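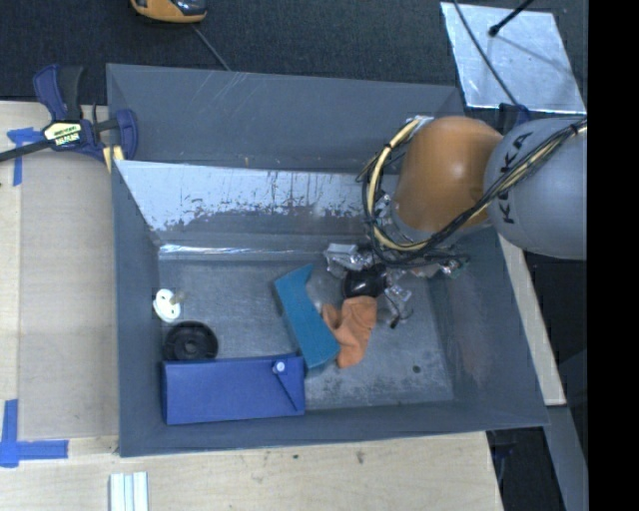 Bin picking: wall collisions after moving to a bin with sloping sides

Reading time: 6 minutes

tarnside
We run a KUKA arm over a grey bin of mixed items and I am stuck on something that sits between perception and planning. The bin has broad sloping walls. Until January we used a straight-sided one and the planner was happy. Now a lot of grasps near the walls get thrown out as in collision, and the ones that do get through sometimes touch the wall on the way up.

The contents are a mix of rigid things (a blue box, a round black part with a hub, a white disc with small holes in it) and soft things, mainly an orange cloth. The camera is fixed and looks down into the bin. Point cloud goes to segmentation, segmentation to grasp proposals, proposals to the Andrade planner, then out to the arm. Collision model for the bin is five boxes: a floor and four walls, with the walls tilted to match the drawing.

Out of 64 logged attempts, 20 had every proposal rejected for wall collision, although the item could be picked by hand jogging to the same pose. Has anyone had this, and did you fix it in the model or in the planner?

mop_and_bucket
How thick are your wall boxes? With tilted walls people often make them thick so the planner can't tunnel through, then the thickness goes inwards as well as outwards because the box is centred on the surface. Offset them so the inner face lies on the real inner face.

tarnside
Checked. They were centred. Moved them outwards and re-ran the same logs offline. 20 rejections down to 3, so that was most of it. Thank you. The touching on the way up is still there.

kelpline
I would drop the boxes altogether and use a mesh of the bin. Five boxes never meet properly at the corners when the walls slope. You get either a gap or an overlap, and an overlap in the corner is where your last 3 will be.

mop_and_bucket
Don't agree. A mesh is slower to check and the distance queries go odd if the mesh isn't closed. Five convex shapes are fine. If the corners bother you, make each wall a convex wedge and cut it at the mitre.

kelpline
Slower by how much, though? We check against a bin mesh in Zurneo and I can't find it in the profile. The grasp scoring takes far longer. If your exported mesh is open, close it. It's a ten-minute job.

mop_and_bucket
Depends on the number of triangles and on whether you use signed distance. We do, for the trajectory cost, and an open mesh gave us negative clearances in free space. I only want people to know that before they swap.

f_ordway
On the lift. What does your retreat look like? If it goes back along the approach direction, then a tilted approach near a wall gives you a tilted retreat, and whatever is hanging from the gripper swings into the wall. Our rule is straight up in the world frame for the first 60 mm, then free planning.

tarnside
Retreat is along the approach direction. I'll change it. It won't be enough for the cloth though. The cloth is attached as a small sphere at the grasp point and the planner knows nothing of the part hanging below.

f_ordway
Then make the attached shape bigger. We use a capsule for anything classed as soft, with the length taken from the longest side of the segment in the cloud before the pick. It overestimates for a folded item, but you only pay for that in a higher lift.

wend_lo
The longest side of the segment is no good for a cloth that's lying folded. The mask covers the folded outline, and once it's up it can open out to a lot more than that. So it underestimates. We measured ours flat by hand and put the length in the item table.

f_ordway
Fair point, I had that the wrong way round for folded items. Works for you if you know every item in advance. We don't.

wend_lo
You can still have a default for unknown soft items. Ours is the longest soft thing we have ever put in.

tarnside
I know all my items, so the table is fine for me. Next question while I have you. The cloth often lies right up against other items. At the moment it has a flat teal piece immediately to its left and the blue box is close to the bottom of that. The segmenter is good on colour and keeps them apart, but the grasp scorer works on depth only and happily puts a grasp across the boundary between cloth and slab.

kelpline
Mask the depth before scoring. Set everything outside the target mask to obstacle.

mop_and_bucket
I'd score the whole scene first and filter afterwards by where the contact point falls. If you mask first you get false edges in the depth, and most scorers like an edge.

kelpline
Not if you set the outside to obstacle. You only get false edges if you delete it.

mop_and_bucket
You still get a step at the mask border wherever the mask is a few pixels off, and on cloth it will be. Filter afterwards, and erode the mask before you filter.

tarnside
I can try both on the logs. Diltel nodes let me swap the order without touching the rest.

quarrybird
Two things I would look at before any of that.

First, the gripper. It has shiny, transparent-looking wrapping on it and a wad of crumpled silvery stuff out to the left side. None of that will be in your tool model, I should think. If your tool collision shape comes from CAD, it is smaller than the real thing, and that could be your wall contact on its own.

Second, the cables. The bundle goes under the orange part of the arm and loops round the left of it in a wide arc. Is that loop in the model?

tarnside
No to both. Tool model is the bare CAD. The cable loop isn't modelled because it changes shape with the wrist.

quarrybird
Put a fat convex hull round the tool, wrapping and all. For the loop, put a fixed padded shape on the link that is big enough for the worst wrist angle, and limit the wrist so it doesn't get any worse than that. You will lose some poses in the corners. You would lose them in real life anyway.

f_ordway
Agree on the hull. I'm less sure about padding for the loop. On a deep pick near a wall it could bring the 20 rejections straight back. We put ours in as a soft cost, so the planner keeps away if it can and isn't blocked if it can't.

quarrybird
A soft cost means that one day it will drag the loop over the rim. There's a bar clamp on the top edge of that bin, upper left, with its handle sticking up. I'd want a hard constraint anywhere near it.

tarnside
The clamp isn't in the collision model either. Adding it now as one box.

wend_lo
Make the box generous, the handle moves when somebody does the clamp up.

kelpline
Separate point: does your cloud include the silver panel in front of the back wall? Our depth camera returned rubbish off anything bright like that, and the floating points turned into obstacles. Waluseo has a filter that drops points behind a known plane. It worked on ours if the plane was right to a few millimetres.

tarnside
It does, and I do get floating points there. I had been putting them down to calibration. I'll check the 3 remaining rejections against that area first.

tarnside
Update. Of the 3, two had floating points in front of the panel and went away with a plane filter. The last one is a real corner case: the black round part right against the wall, with no pose that clears.

Retreat is now 60 mm straight up. Tool hull is in, clamp is in. Cable loop is in as a hard shape for now, and it did cost me some poses on the right-hand side. I'll try the soft cost offline before I let it near the arm. For mask order, filtering afterwards with an eroded mask gave fewer grasps across the cloth boundary on my logs.

kelpline
On your logs. What erosion did you use, and did you run the obstacle version with the same value?

tarnside
Erosion of 3 pixels for the filter, none for the obstacle version. So no, not a fair test. Will re-run it with the same value and post the numbers.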